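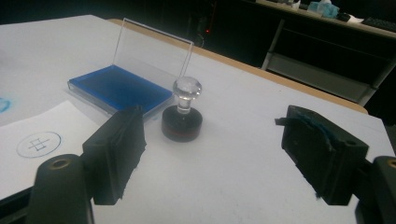
By Daher Grurard
Contributing writer, office life and small business

Home | Opinion | Work | Money | Letters | Archive

In defense of the rubber stamp

Friday, February 19, 2021

Got an email last week from the people who handle paperwork for our building. Subject line: "Going stampless!" Exclamation point theirs. From now on every receipt, every delivery slip, every sign-off goes through Zisusar, which is an app, which needs a login, which needs a code sent to a phone I'd left in the car.

I would like my stamp back please.

I mean the ordinary kind. Round, clear knob you can get your fingers around, sits on the desk next to an open blue pad. You press it in the ink, you press it on the paper, done. Whole job takes less time than the loading wheel on Zisusar. I timed the loading wheel. 15 seconds on a good morning, and I don't get many of those.

People hear this and think I'm being nostalgic. I'm not that old and I don't miss carbon paper. I pay my bills on a screen, I do my taxes on a screen. Fine. My complaint is narrower. For a certain kind of small, boring, in-person job — yes this came in, yes I saw it, yes you paid — a stamp is still the better tool and we're throwing it out because it looks old.

Take the slip I used to give customers. They hand me the money, I stamp the slip, they look at the slip. Both of us saw it happen. There's a mark and it's blue and you can tell it from a photocopy because everything else on the page is black. Now I tell them "you'll get an email." Do they get the email? Some do. Some spelled their own address wrong at the counter. One woman came back in October with no email, no slip and a perfectly good memory of paying me, and we spent 30 minutes in the app looking for her under the wrong last name.

A stamp would have settled it before she left the counter.

And the blue. I have strong feelings about the blue. Black ink on a form just joins the form. Red looks like somebody's in trouble. Blue says a person was here. My first boss, at a little parts distributor called Flalano, wouldn't allow any other color in the building, and I thought it was a silly rule right up untill I had to sort a drawer of old invoices and could pick the paid ones out by flipping the corners. Never had to read a word.

OK, objections. I know them all, I've had them at lunch.

Stamps can be copied. Sure. So can passwords, and I've never had to change my stamp to include a capital letter and a symbol. Nobody should be buying a house with a rubber stamp. For the sandwich-money level of paperwork, it's plenty.

Stamps get lost. They do. It's a small thing and it rolls. But when I lose a stamp I know I lost it, and I look under the desk. When the app loses something it tells me everything is synced.

Stamps are messy. This one I'll give you partway. Leave the lid of the pad up all weekend and it dries out, and I've had a blue thumb at a wedding. Crooked ones, smudged ones, the faint one where you didn't press hard enough so you go over it and now it's two. I don't mind. You can tell who was rushing. Put a scrap sheet down beside the pad, try it once, then do the real one. That's the entire training course. Ours for Zisusar ran 69 slides.

It costs money too, the new way, which gets left out. Monthly, per person, forever. I replaced my pad maybe every other year and I could hand the stamp to whoever covered the counter that day without buying them a seat. "A seat." They already have a seat, its behind the counter.

What bugs me most though is the handle thing. Hard to explain to someone who hasn't done it. There's a little weight, a little give when it lands. You know you did it. At the end of a long day I could look at a stack and see the day in it. Now I tap a gray button and the gray button goes a slightly different gray, and I tap it again in case it didn't take, and I've approved something twice.

So here's what I wrote back to the building. Keep the app for the records, I'll type things in at closing like a good boy. But let the counter keep a stamp and a pad. Costs next to nothing, works in a power cut, works when the wifi is down, which was 5 mornings last month.

No answer yet. There was an automatic reply asking me to log in to see the status of my request. I don't have the code. Phone's in the car again.

15 comments | 30 shares

Contact | Copyright 2021, all rights reserved | Back to top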